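Tag der offenen Tür mit Aufräumroboter: Was sollte man als Besucher wissen? 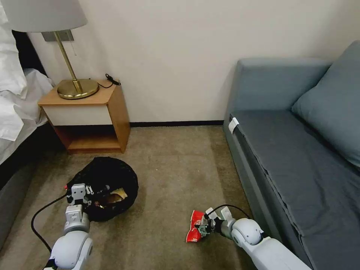 Zwei Arme beim Müllsammeln im Hotelzimmer, rechts mit der Snacktüte im Greifer

Guten Tag zusammen, ich arbeite in der Hausdame-Abteilung von einem kleinen Hotel und fahre am 1. Oktober 2026 zur Vorführung bei Skalville in Drerden. Dort soll ein Roboter mit zwei Armen Abfall vom Teppich aufheben und in den Papierkorb legen. Ich bin keine Technikerin. War jemand von Ihnen schon bei so einem Termin? Darf man eigenen Abfall mitbringen, und wie lange dauert es? Ich möchte meiner Chefin danach einen ordentlichen Bericht geben.
Flastik_14

Ich war im März dort. Die Vorführung dauerte 91 Minuten mit der Fragerunde, und wir waren 14 Besucher. Eigene Gegenstände durfte man vorher anmelden, bitte schreiben Sie also eine kurze Mail. Ich hatte Teebeutel und eine leere Chipstüte dabei. Die Tüte hat er beim zweiten Versuch gegriffen, den Teebeutel gar nicht. Fragen Sie unbedingt, ob der Roboter selbstständig arbeitet oder ob ein Mensch ihn steuert — das wurde bei uns erst auf Nachfrage erklärt. Auch wichtig für Ihren Bericht: Wie kommt das Gerät von einem Zimmer zum nächsten? Bei uns blieb es die ganze Zeit in demselben Raum. Ich habe mir einen Platz an der Seite gesucht, von dort konnte ich die Greifer besser sehen.
Mustonen

Parken ist schlecht, nehmen Sie den Bus 246. Die Haltestelle ist 5 Minuten entfernt. Zum Roboter kann ich nichts sagen, ich war nur beim Kaffee.
teppichfreund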